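Cabin bag or hold for the Skorkholm ferry?

mangle_tub
Going over in December. Is it worth paying to check a case in at Rirkgate?
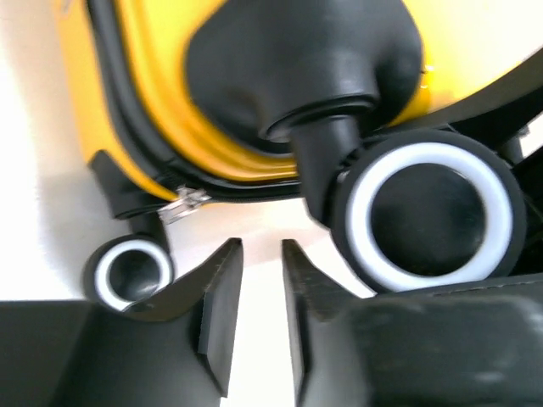
It's four nights and I don't pack much.

pierhead2
No. Keep it with you. The hold queue took me 2 hours.

oldsaltcellar
Disagree — the stairs on board are steep. Pay for it.

mangle_tub
The return sailing worries me more, as I have a bus to catch.
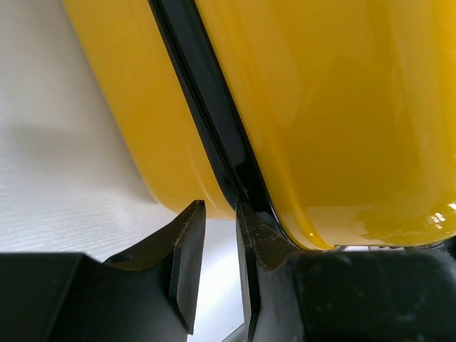

Bus times are the problem then. Mine's a glossy yellow hard case, so I'd spot it quickly in the hold pile.

pierhead2
Still has to be unloaded first.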